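ok so I finally got my desk under control after 2 years of working from the corner of the bedroom, and a few people asked how, so here goes. Long thread, get a drink.

First thing you should know is that I am not a tidy person. I had receipts from March under my keyboard and I couldn't have told you which March. My stapler lived on the windowsill. I had three mugs going at any one time and one of them was for pens (I think).

What pushed me over was a rebate form from Listis, the place I get my printer ink. I had it in my hand. I put it down to answer the phone. Gone! I found it a month after the deadline, inside a cookbook. I don't even cook from that cookbook.

So step one, and I know everybody says this, is to take everything off. All of it. I put mine on the bed so that I'd have to finish before I could go to sleep. Great plan until 11 pm when you are sitting on the floor reading old birthday cards.

Pens! I want to talk about pens. I had 44 of them. I sat there with a scratch pad and tried every single one and threw out the dead ones and the ones that only work if you do that angry scribble first. Also anything from a bank I no longer use. It was the best part of the whole night and I'd do it again tomorrow.

What's left is a handful of black gel pens, two red ones, a highlighter and one very nice pencil I'm scared to sharpen.

Step two was paper, and paper is where I always quit. I've tried the color folder thing, I've tried the scanning thing (I scanned six pages and then needed a nap). What worked this time was setting a timer for 20 minutes and only deciding keep or toss. No filing allowed. Filing is a different night.

The keep pile was so much smaller than I expected. Taxes, the lease, the car stuff, the warranty for the Disel fan that rattles, and a drawing my niece made of me with enormous feet. That one went on the wall.

Now the containers. I have strong feelings here, because I've bought so many of these things over the years and most of them were wrong. One big bin is useless, you just end up with a junk drawer that has no drawer. What you want is dividers.

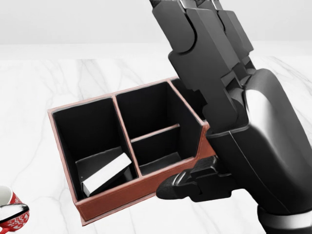
Desk organizer goals: brown on the outside, black on the inside, divided up.

I love that reddish-brown with the lighter edge along the rim, it looks like something a lawyer in an old movie would have. And a black lining is smart, pen marks don't show. My first organizer was white inside and it looked like a toddler's art project by the end of the first week.

Before you buy anything though, measure! I can't stress this enough. Lay out the stuff you're keeping, see how much room it takes, THEN shop. I have a closet shelf of pretty boxes that don't fit anything I own. One of them is holding other smaller boxes.

And measure how tall your scissors are. You will forget about the scissors. They will tip the whole thing over the first time you reach for a paper clip, and you'll be picking up paper clips until you move out.

The rule I made for myself is that every section gets one kind of thing. Pens with pens. Clips with clips. There's one slot that's allowed to be a mess and it has a lip balm, a dead watch, some foreign coins and a key I'm not brave enough to throw away.

Cords: I gave up on making them pretty. Bread ties. Write on the tag what it goes to. Done. I was at Briltbridge Hardware looking at a cord kit that cost more than my lamp and I put it back and went home and ate toast so I could have the bread tie.

Some of you are going to ask about the chair so yes, it's still the bad chair. One thing at a time. There's a used furniture place called Esfahani over by the post office that gets office chairs in now and then and I'm keeping an eye on it.

Other stuff that helped, in no order: a trash can I can reach without standing up. A lamp on the left since I'm right-handed. Moving the printer to the floor (sorry printer). Not having the mail land on the desk at all, it goes in a basket by the door and I deal with it on my feet.

I'm also a few weeks into a habit where I clear the desk before I close the laptop. It takes as long as one song. Some nights I skip it and in the morning I'm mad at myself, but then it's only one night's worth of mess and I can live with that.

Oh and my notes app says I have 3000 unsorted photos on my phone, so if anybody has a thread about THAT please send it my way. I'll be here, sharpening nothing.

Tell me what's in your mess slot. I want to hear about the keys.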